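Akside Fold
Garment perception and bimanual planning software

Akside Fold takes recordings from two hand-held grippers and turns them into labelled training sets and grasp plans for two-arm robots. It is made for teams working on clothing and bedding, where most of the effort goes into finding edges, seams and layers before anything gets picked up.

The software runs on one Linux workstation. It reads the video and jaw position from both grippers, lines them up on a shared clock, and writes a single session file. You can view the session, correct the labels and export it without leaving the program.

Dark cloth on a pale bed is included in the standard test set. The edge model is tuned for quilted and knitted covers, whose stitching can be mistaken for the hem of a garment. 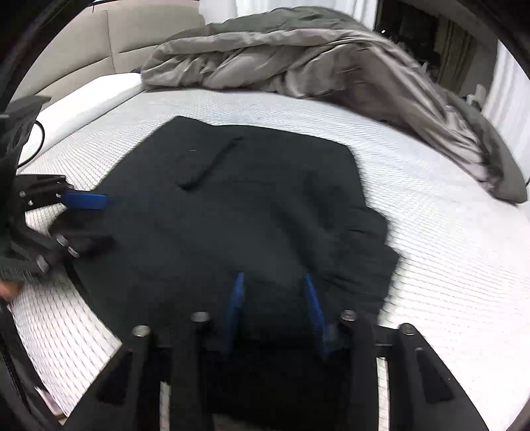 Dark garment on a quilted mattress cover, both grippers in use.

What is included

Capture: records both grippers and flags dropped frames as they happen. Wide-angle lens correction is done on import, and the original video is kept.

Seam and edge labels: marks hems, seams, pocket openings and folded layers. Labels carry forward through the session until the cloth moves too far, then the program asks you to check them.

Grasp planner: suggests pairs of grasp points and ranks them by reach and by how much cloth lies between the jaws. Limits for each arm are set in a plain text file.

Export: writes to the Carik format and to CSV. Colour and grey versions can be exported together.

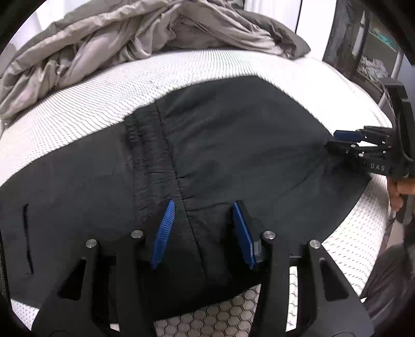

The planner treats each gripper separately until both have closed on the cloth. After that it plans them as a pair and keeps the distance between them within the stretch limit you have set. Nylon and other slippery fabrics need a lower limit than cotton, and presets for both are supplied. You can save your own presets and share them between workstations.

Licences

Single workstation: $1290 a year.
Lab licence: $2000 a year, up to 4 workstations.

Both licences include updates and email support. Prices are in Canadian dollars, before tax.

Requirements

32 GB of memory and a dedicated graphics card. The Onedent sync module is supported for setups with outside cameras. The Murakami arm driver is a separate download, free to licence holders.

Current version: 4, released in July. Session files from version 3 open normally but need to be relabelled before they can be used in the planner.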